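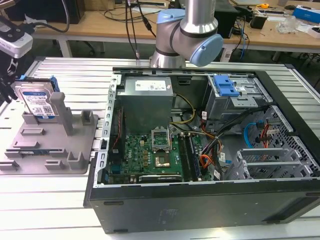
Figure 3. Workspace for the disassembly task: open desktop tower on the slatted worktable, with the fixture tray and an upright hard drive to its left.

4.2 Local pose correction

The planner, Plerar, works from a fixed model of the worktable and the tray. The tower is registered once per run from the outer corners of its case. After that, every grasp and place target is stored relative to either the case or the tray, and the arm moves between stored approach poses at full speed. Slots in the tray leave little room for error, and the registered pose drifts when the case is pushed during a pull. We therefore run a second, local estimate from the wrist view just before contact.

The local estimator, Julberg, matches straight edges in the wrist image to edges in the tray model. It returns a planar offset and a rotation, plus a score from 0 to 1,000. Offsets with a score under 345 are thrown out and the arm backs off to the last approach pose. The threshold was set by hand in September and has not been tuned since.

Ribbed metal is the hard case. The grooves behind the tray give long, parallel, high-contrast edges, and early versions of the matcher locked onto them and reported a shift of one full groove. We now mask everything outside the outline predicted for the tray before edges are extracted. The mask is wide enough to absorb the drift we expect and no wider.

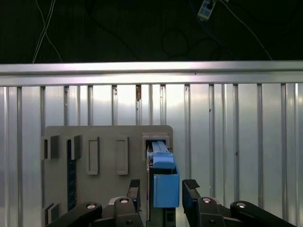
Elba Sosa has argued that the mask hides the problem more than it solves it, and that a matcher with a proper model of the ribs could use them as a ruler. We agree in part. The ribs constrain only one direction, though, and the position of the tray against them changes each time the cell is set up at Zumonthorpe.

Contact is handled by a separate controller. Once the local estimate is accepted, the commanded path is frozen and only the force loop may change it. Vision updates during contact made the fingers hunt from side to side – the fingers themselves cover many of the edges the matcher needs.
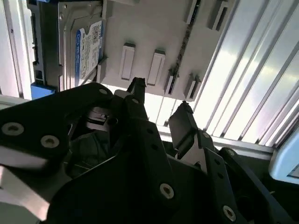
Figure 4. Wrist view of a hard drive in its gray bracket, with the gripper fingers close to the plate.

Of 40 runs with the local estimate turned on, 36 finished without an operator stop. The other four all ended in repeated back-off, with the score staying under the threshold.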